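# Prarkinum Teach Kit

Hand guiding and remote control for small tabletop robot arms, with a matching simulator.

The Prarkinum Teach Kit lets an operator show an arm a task instead of writing the motion by hand. The operator moves the arm, or moves a leader handle that the arm follows, and the kit records the joint positions, the gripper opening and every attached camera view on one clock. The recording can be played back as is, edited, or exported as training data for a learned controller.

The kit is made by Brarkis and is sold as a complete set or as software only.

## Two ways to teach

**By hand.** Press and hold the button on the wrist ring and the arm goes light. Push it where it needs to go. Let go of the button and it holds its position. Hand guiding suits short tasks with few contacts, such as loading a tray or moving a part between two fixed stops. The operator's hands will show up in any overhead camera view, so plan camera positions before recording.

**By remote control.** The leader handle clamps to any desk edge up to 7 cm thick. It has a trigger for the gripper and a thumb switch for slow mode. In slow mode the arm travels 1 cm for every 3 cm of handle travel. Most users record in normal mode and switch to slow for the last part of a reach. The operator can sit at a separate desk and work from the camera views alone.

Both methods write the same file format, and recordings from both can be mixed in one set.

## Simulator

The same leader handle drives the simulated arm. There is nothing to rewire. Open a room file, choose a task, and record. The Albers scene pack comes with the full set and covers sorting, stacking and placing on a tabletop. Objects can be swapped, resized and recolored from the scene menu, and the lighting can be changed between takes so that the shadows fall differently.

Two views are open by default, one looking out between the gripper fingers and one looking across the room. Either can be moved or turned off.
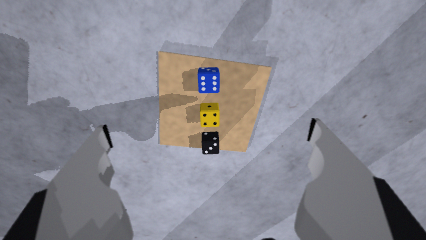 Gripper view, with the dice and the tan board between the fingers. 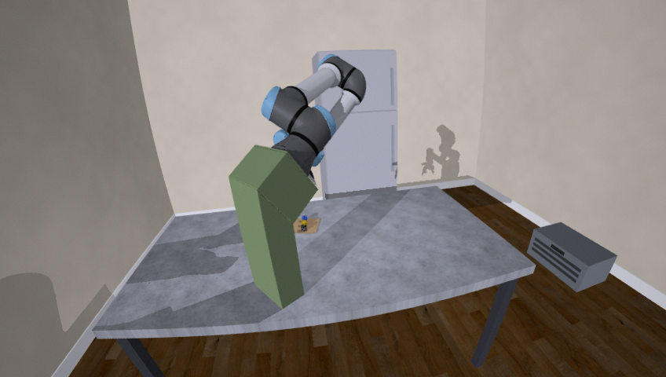
Simulated takes are marked as such in the file header and are kept in their own folder. They can be filtered out at export.

We suggest that new operators practice in the simulator before they touch the real arm. The handle feels heavier than people expect, and the common beginner mistake is to close the gripper while the wrist is still turning. The playback screen plots gripper opening against wrist speed, so the mistake is easy to find afterward.

## Recording and editing

A take starts when the foot pedal is pressed and ends when it is pressed again. A double press throws the take away. Each take can carry a short text note, for example "green block, right side" or "regrasp after slip." Notes are searchable.

The editor can trim the start and end of a take, split one take into several, and mark a stretch as a pause. It does not smooth the motion unless you ask it to. Smoothing is stored as a separate layer and the original recording is kept.

One project holds up to 1000 takes. Larger sets can be divided over several projects and joined at export.

## What is in the box

- Leader handle with desk clamp
- Wrist ring with hand-guiding button
- Wrist camera and one room camera
- Foot pedal
- Controller box and power supply
- Cables, 3 m
- Simulator license for one workstation
- Albers scene pack

The arm and gripper are not included. See the compatibility list before ordering. The wrist ring comes in two diameters, and the wrong one will not seat properly.

## Specifications

| Item | Value |
|---|---|
| Recording rate | 129 samples per second |
| Camera inputs | 3 |
| Connection | Wired Ethernet |
| Leader handle joints | 7, including gripper trigger |
| Takes per project | 1000 |
| Export | Joint data, video, notes |

## Ordering and support

The software-only version includes the simulator and editor and works with a leader handle you already own. It does not include the scene pack, which can be added later.

Bikwood stocks spare handles, pedals and cables. Orders placed before noon on Friday ship the same day. Controller boxes are repaired by Brarkis only; please export your projects before sending one in, as the internal storage is wiped during service.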